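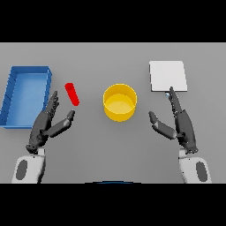 シミュレーションで集めた手本だけで両手ロボットの方策を学習させる場合、失敗した試行はデータに残すべきですか、捨てるべきですか。

模倣学習の学習データからは外し、ファイル自体は別の場所に残しておくのが無難です。単純な行動クローニングは、与えられた動作を良し悪しの区別なく真似ます。失敗が混ざればその動きも覚えます。ただ、あとで成功判定器を作るときや、収集手順を見直すときに失敗例は役に立つので、消してしまうのはもったいないです。

もう少し詳しい状況を書いておきます。

投稿者:peltlow_k

物を片手でつかんで容器に入れる、という程度の卓上作業を、遠隔操作で集めています。環境はシミュレーションのみで、実機はまだありません。今の時点で手元に388エピソードあり、そのうち49が失敗と記録されています。失敗の基準は、制限時間内に物が容器に入らなかったこと、それだけです。

迷っているのは次の点です。
・一度落として拾い直し、最後は入ったエピソードは成功扱いでよいのか
・操作者が3人いて、動かし方の癖がかなり違う
・初期配置の乱数の幅をどこまで広げるか

Tellwoodという社内ツールで記録しているのですが、成功か失敗かのフラグしか付けられません。途中の出来事を書く欄がないので、拾い直しがいくつあるのかは見返さないとわかりません。

回答者:Lorena Echeverría

同じような収集を以前のプロジェクト(Ramis)でやっていたので、そのときのやり方を書きます。

拾い直しのあるエピソードは残しました。学習した方策は実行中に必ず少しずつずれるので、ずれた状態から戻る動きがデータにないと、一度つかみ損ねただけで手が宙で止まります。きれいな成功例だけで学習した版では、物を落としたあと、空の手をそのまま容器の上まで運んで開く動作をよく見ました。

ただし条件を付けました。落とす瞬間の前後を区間として印を付け、落とすところまでは損失の計算から外し、拾い直しに入ってからを使います。フラグしかないなら、指の関節角と物体の高さをログから読んで、自動で候補を出すとよいです。シミュレーションなら物体の姿勢は全部取れるはずなので、動画を見返すより速く済みます。

操作者の癖については、人を減らすより手順書を揃えるほうが効きました。決めておいたのは次のことです。

開始姿勢。両手を同じ位置に戻してから記録を始める。
使う手。物が中央より左なら左手、右なら右手。中央付近の扱いも先に決める。
使わない手の置き場所。これを決めておかないと、関係のない手の動きまで方策が覚えます。
待ち時間。考え込んで止まった部分は、記録の前後なら切り落とす。途中で長く止まったものは撮り直す。

最後の待ち時間は軽く見られがちですが、静止したフレームが多いと、方策も動き出さなくなります。

初期配置は、最初から広げないほうがよいと思います。狭い範囲で学習が通ることを確かめてから、位置、向き、物の色の順に広げました。広げるたびに、新しい範囲の評価用の配置を固定で用意し、学習には使わないでおきます。配置の乱数シードはエピソードごとに保存してください。うちは最初の分で保存を忘れ、同じ条件を再現できませんでした。

それから、成功率を出すときは操作者別にも出してみてください。49の失敗が一人に偏っているなら、データの問題というより操作装置の合わせ方の問題かもしれません。手袋型の入力だと、手の大きさによって親指の対応がかなりずれます。

回答者:benitez_lab

全部入れて学習させれば大丈夫だと思います。データは多いほどいいので。うちでは特に選別せずにやっていて、困ったことはないです。

回答者:ねじ山

上の「全部入れて大丈夫」は手法によります。報酬を使うオフライン強化学習なら失敗も入れる意味がありますが、質問の書き方だと行動クローニングのようなので、そのままでは当てはまりません。

Lorenaさんの回答に一つだけ足します。制限時間で失敗を決めているなら、時間切れと、作業が続けられなくなった場合を分けて記録したほうがいいです。前者はあと数秒あれば入ったものが混ざっています。私のところで時間切れの分を見直したら、7エピソードはそのまま成功として使えるものでした。物が台から落ちた、容器をひっくり返した、というのは別の印にします。

シミュレーション特有の話では、指が物体にめり込んだまま持ち上がっている例も外してください。記録上は成功でも、接触の計算がおかしいだけなので、実機に移す予定があるなら害になります。めり込みの深さはログに出せるエンジンが多いです。

追記(投稿者:peltlow_k)

ありがとうございます。操作者別に集計したところ、失敗の大半が一人に集まっていました。入力装置の較正をやり直してから、その人の分を集め直します。拾い直しの区間は、物体の高さで候補を拾う方法を試しています。閾値の決め方でまた詰まったら、別に投稿します。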